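Gritlow Fantasy Soccer: League Manager's Guide
Section 4. Opening the Transfer Window

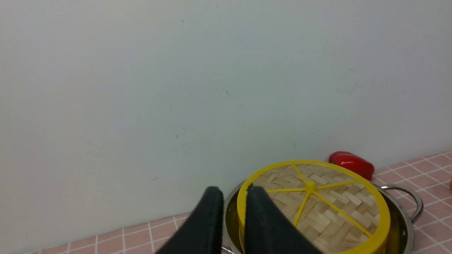 Fig. 4. Bamboo steamer in a steel pot, red bell pepper at the back of the counter.

Only the league manager can open the window. Everyone else can complain about when it opens, using the Comments tab.

1. Sign in and choose your league from the Clubs menu.

2. Tap Window, then New. March is the usual month, once half the league has given up on its goalkeeper.

3. Set the budget. The default is 580 credits per club. You can raise it to 750, and prices will rise to meet it by dinnertime.

4. Set the bidding timer. Each bid stays live for 30 minutes. A higher bid restarts the clock.

5. Tap Open Window. Every club gets a notice, including the one that hasn't changed its lineup since the first match.

Note: Bids must be in whole credits. The system will not accept a striker plus "future favors."

Note: To block trades between two clubs, go to Rules, then Pairs. The test league blocked Harkari and Hashmi after they swapped the same left back four times in an evening.

Caution: Do not tap Reset Squads while the window is open. This returns every player to the pool and cannot be undone. Rianne Van den Broek did it in the Cutitz league and now manages a different league.

6. To close early, tap Window, then Close. Live bids are canceled and the credits go back to the bidders.

If a transfer sticks on Pending, write down error code 3684 and send it to Atif Memon through the Help tab.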